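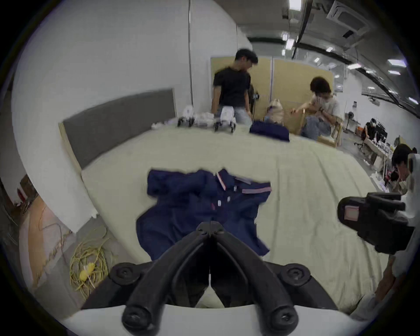 Tondico @tondico
Equipment budget is due at the end of June, so I'm putting our working here in case it helps another small shop pricing grippers.

Tondico @tondico
We got quotes from Suleo and Divolby. Suleo is cheaper per unit. Divolby includes spare fingers and 25 months of warranty. Freight to Moynihan is extra on both.

Tondico @tondico
Plan is 3 hand-held units this year and a fixed arm next year. Folding shirts is the first job. Soft fabric wears out finger pads faster than boxes do, so pads get their own line.

Tondico @tondico
Things we left out last time: batteries, storage cards, a second charger, labour for calibration. Together they came to 22 per cent of the total. They're in the spreadsheet now.

Tondico @tondico
Lead time is 13 weeks from Suleo. Divolby won't commit to one until the deposit clears. I've asked for that in writing.

Tondico @tondico
Leasing came up too. The monthly rate looked fine until we added insurance. Parked it.

Tondico @tondico
If you've had pads replaced locally, what did you pay? Still have that cell blank.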